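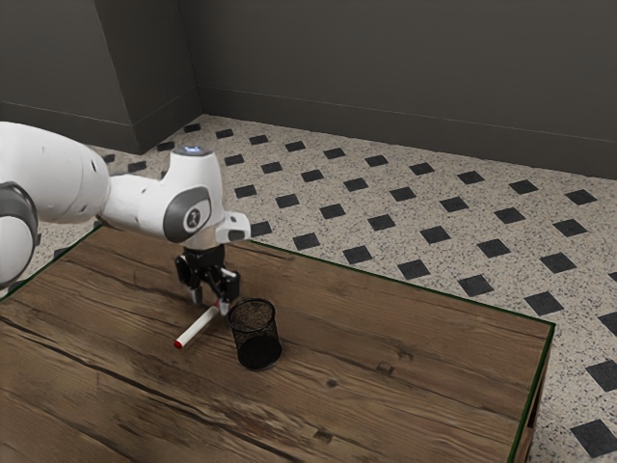
3. Materials and Coding

3.1 The sample

The study draws on illustrated children's books about spaceflight held in two library collections. The Tultden collection supplied 363 titles and the Trundmont collection supplied 300. After duplicates and later printings of the same edition were removed, 526 titles remained. Books of fiction were left out unless they carried an appendix of facts, as several of the older ones do. Activity books and sticker books were also left out.

Publication details were taken from the title page. Where the title page gave no year, we used the library's own record. A smaller group of 87 books was set aside for close reading. These were picked at random within each decade so that the large number of recent titles would not crowd out the early ones.

3.2 What was coded

Each book was coded for length, reading level, the share of page area given to pictures, and the main subject of each double-page spread. Subjects followed the list used by Valach, with two changes. We split "rockets" into launch vehicles and spacecraft, and we added a heading for work on the ground, such as tracking, training and assembly. In the original list this last group fell under "other," where it could not be told apart from maps and glossaries.

Sentences about risk were marked separately. A sentence counted as a risk sentence if it named a failure, an injury, a death or a step taken to prevent one. General remarks about bravery did not count. Captions were coded along with the body text, but speech balloons were not.

Figure 1. Computer-rendered robotic arm over a wooden table.

3.3 Agreement between coders

Two coders worked through the close-reading group independently. Disagreements were mostly about subject, and most of those came from spreads that showed a launch but discussed the crew. We followed the text in such cases. Papadopoulos gives priority to the picture, so our counts for launch vehicles should be expected to run lower than hers for the same books.

Reading level was harder to settle. Many of the early books place long paragraphs beside very simple captions, and a single score hides the gap between the two. We therefore report body text and captions separately in Section 4. Books with no captions at all appear only in the first set of results.

3.4 Limits of the sample

Both libraries bought mainly from English-language publishers, and translated books are few. Paperbacks are also underrepresented, as worn copies were often discarded.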